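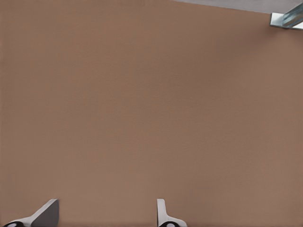

*Simulated tabletop with the gripper open. Skundesora set, July.*

I think we collect too many examples and look at too few. The Skundesora set has 400 simulated runs. Rhodri Prydderch watched every one and kept 369. It was dull work and it did more for the set than another week of recording would have.

Henrike Steinbach disagrees. She says a learner should see the bad runs too, and that picking by eye puts our own habits into the data. She has a point about habits. My answer is to keep the rejects in a separate folder with a note on each.

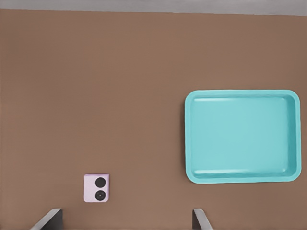 Layout matters more to me than the total. If the tray is always on the right, the model may learn "go right" and never learn "tray". I would take 37 runs with the tray moved every time over 314 with it left alone. Moving it in a simulator costs a line in a settings file, and we should be doing it by default.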